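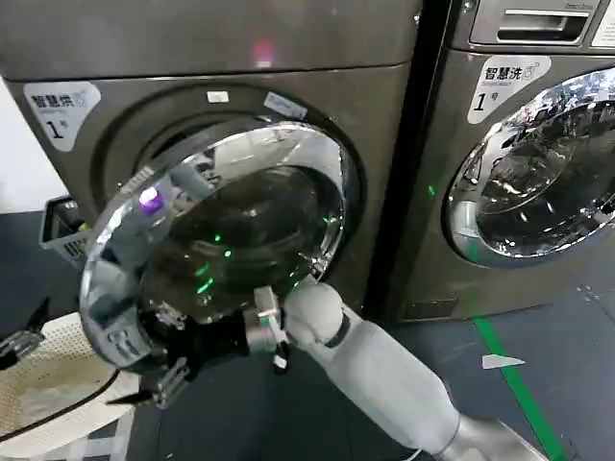 Figure 2. Two front-loading washing machines side by side, each with a 智慧洗 label.

4.2 Recall of supporting actors

The 664 viewers who finished the questionnaire were asked to name the actors in Ziltilora, a crime serial with 17 credited speaking parts. Most could name the lead. Far fewer could name anyone playing a smaller role, although many described the character well enough for us to code the answer. Ots, the harbour clerk, was described by 140 viewers, and Bilik by fewer still.

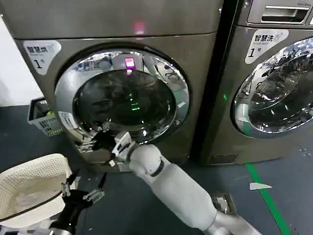 Figure 3. Dryer marked 智慧烘 (left) next to a washing machine marked 智慧洗.

We coded a description as correct if it gave the character's job or one event from the plot. Spelling was ignored. Answers that mixed up two characters were sent to a second coder, Aigars Paulauskas, and his decision was final. Most of these mixed up Ots and Ila, who share several scenes in the first series.
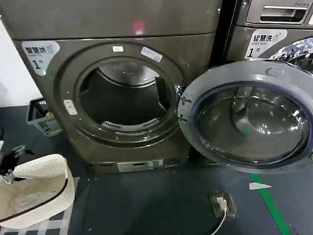
Viewers who had seen an actor in an earlier programme often gave the name of that older role instead. We kept these answers in a separate group — they show that the face was known, but they say little about the serial itself. The same rule was used for voice parts.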